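The Office of Personal Particulars

The Office of Personal Particulars at Vomholm was established to answer questions about the private lives of public entertainers. It occupied two floors above the old Livosent theater and received its inquiries by mail. Each inquiry was entered in a ledger, given a number, and assigned to a clerk, who was permitted twenty-one days to reply.

I was appointed to the Office in August, as Junior Clerk, Marriages and Separations. My predecessor had left the desk in good order. There was a drawer for confirmed marriages, a drawer for confirmed separations, and a third drawer, considerably larger than the others, marked "It Is Said."

The rules of the Office were printed on a card and fixed to the wall. A reply was to be courteous. A reply was to be no longer than one page. Where the Office did not know a thing, the clerk was to write that no particular declaration had been made, and to sign with the title of the position only. Clerks did not sign with their own names, and after some months I noticed that we had stopped using them among ourselves.

Most of the work in my first year concerned one man, a television host known throughout the region by the name of his program, which was Soker. The public wished to know whether the host of Soker was married. It wished to know the height of his wife and the value of his house. One correspondent wrote every week to ask whether he was happy, and the Office, having no drawer for this, sent her the standard reply.

Inquiry 661 arrived on ordinary paper. It read as follows:

"To the Office. I would like to know what you have on file regarding the separation of the host of Soker, and whether it is correct. I was married to him for nine years and I am no longer certain of the order in which things took place. I enclose the fee."

I took the letter to the Senior Clerk. She read it standing up, and then sat down and read it again. She observed that the rules made no exception for persons who appeared in the files. The fee had been paid and the inquiry had been entered. I had twenty-one days. 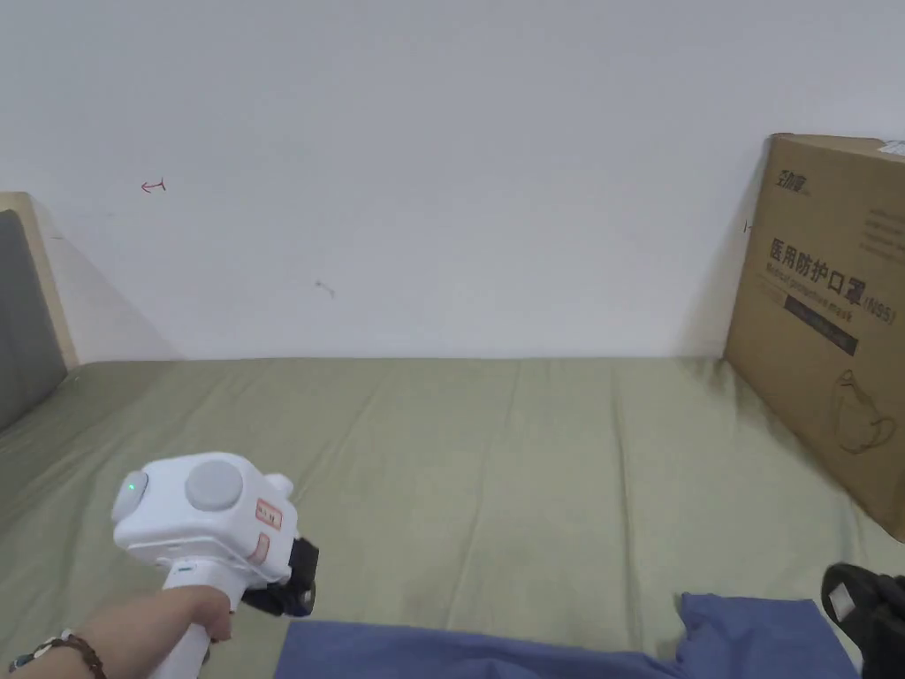
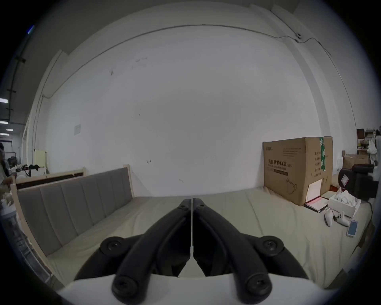 I began with the drawer of confirmed separations. It held a single sheet, stating that the couple had parted by agreement and asked for privacy. I then opened the third drawer. There were more than 2,000 items in it under his name, and I read them in the evenings, when the radiators had been turned off and the Office was quiet enough to hear the rehearsals downstairs.

It was said that he had left her for a dancer. It was said that she had left him for a dentist in Bozsik. One account, from a magazine that had since closed, described a quarrel at a hotel in such detail that the color of the curtains was given. Another stated that there had been no quarrel of any kind, and that the two of them had simply eaten breakfast one morning without speaking and had each understood the matter to be settled. This last account was unsigned. It had been filed upside down.

I drafted a reply on the official form. I wrote that the Office held one confirmed statement and a number of unconfirmed ones. I wrote that no particular declaration had been made. I then sat for some time with the pen in my hand, and I added a second paragraph, which the rules did not provide for. In it I asked whether there had been a breakfast.

The Senior Clerk was required to approve all outgoing replies. She put her initials at the foot of the page -- she used a very small, square hand -- and made no remark. The letter went down with the afternoon mail.

Her answer reached us on the nineteenth day, addressed to the Junior Clerk, Marriages and Separations.

"Thank you for your prompt attention. There was a breakfast. I had remembered it as coming after the hotel, but I see now that it must have been before, and that the hotel was only the two of us being polite about it. The curtains were green. If the magazine says otherwise, please correct your file. He would not mind your having this, but I would ask that you do not give it out."

The Office had a procedure for corrections. It had a procedure for complaints and for the return of fees. It had none for information received in confidence from the subject of an inquiry. I asked the Senior Clerk which drawer I should use. She said that in her experience there was usually some room at the back of the first one, behind the marriages.

I placed the letter there. There were several others already, tied with string, in envelopes that had been opened with care and closed again. I did not read them.

The next morning there was a new inquiry on my desk concerning the host of Soker. The correspondent wished to know the reason for his separation. I wrote that no particular declaration had been made, signed it with my title, and took it across the room for her initials.

2 comments
21 shares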